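Subject: Re: [cell-upkeep] Wrist camera offset creeping on the tabletop arm
From: Despina Vukčević
To: cell-upkeep list
Date: August 8, 2024

Corey Kereama wrote:

> We have the same arm as you at the Rutherford bench, same wrist
> mount, and since we moved it to the new table the picks are landing
> to one side. It was fine in February. Now the gripper comes down
> over 19 mm off at the far corner and close to right in the middle.
> I have redone the hand-eye calibration twice and the residual looks
> good both times, then it is off again after a day of running.
>
> Two questions. Do you recheck the camera bracket as part of the
> regular upkeep, and what do you use on the table as a reference? We
> had a printed board taped down but people kept putting things on it
> and it curled.
>
> Corey

Corey,

Before you calibrate again, check the bracket. A good residual followed by drift is what we had last winter, and the calibration was fine. The camera plate on ours is held by two small screws into the Starko adapter ring, and one of them had backed out. You could not see it move. If you held the camera body and pushed it sideways with a thumb you could feel it click.

What we do now, in order:

Power the arm down and lock it out at the cabinet. Take the cable strap off first so the cable is not pulling on the camera while you work. Take both screws out, clean the old threadlocker off, and put them back with a small drop of medium strength. Snug one, snug the other, then go back to the first. Leave it overnight. We tried running it after an hour once and had to do the whole thing over.

When the strap goes back on, leave slack for the full wrist turn. Our strap was too short and every time joint 6 went to its far limit the cable tugged on the camera housing. I think that is what worked the screw out to begin with. Tuva measured the loop on the good arm and we cut the other one to match, 155 mm from the strap to the connector. Yours may need a different length depending on where the strap sits.

Then look at the table. You said this started when you moved to a new one. Ours is 1160 mm on the long side and the base is clamped at one end, so a small twist at the clamp gets big by the time you reach the far corner. That would fit with the middle being close and the corner being bad. Put a dial indicator against the base flange, have someone lean on the table, and watch the needle. Ours moved more than I liked until Keegan put a steel plate under the clamp.

On the reference, we gave up on the printed board for daily checks too. It still comes out for the real calibration and then goes back in its sleeve. For every day we put a cross of blue tape straight on the tabletop, and the arm goes to a saved pose above it at the start of each shift. Whoever is on saves one picture from the wrist camera and compares it with the last one. If the crossing has shifted by more than a few pixels we stop and go to the bracket.

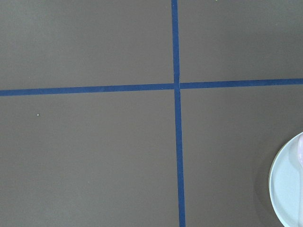
Wrist camera view, Skorkside bench. Photo: Paora Prendergast

The tape is hand laid and the two halves of the crosspiece don't quite line up where they meet the long strip. It doesn't matter for this check. You are comparing the tape with itself, so all it has to do is stay put. It also doesn't need to sit in the center of the picture or be square to it. Don't use it to get a scale or an angle, though. We had someone try to square the tool frame to the tape and it took most of an afternoon to undo.

A plate and spoon to one side like that are fine for the comparison, as long as the crossing and a good length of each strip are clear. I do wipe the table first. Crumbs are no trouble to a person looking at it, but Keegan has a script that finds the tape edges and a crumb against the edge can throw it.

Replace the tape when the edges lift. After you do, save a new reference picture the same day you have a known good calibration, and throw the old one out. We kept both in the folder for a while and someone compared against the wrong one.

The torque for the bracket screws is in the Joltia mount sheet. Go by the sheet that came with your mount, as the older rings have shorter threads and I have stripped one.

Let me know what the indicator shows at the base. If the table holds still and the bracket is tight, the next place I would look is the joint 6 home offset, and Paora has notes on that he can send you.

Despina

--
cell-upkeep mailing list
To leave the list, send a message with "unsubscribe" in the subject line.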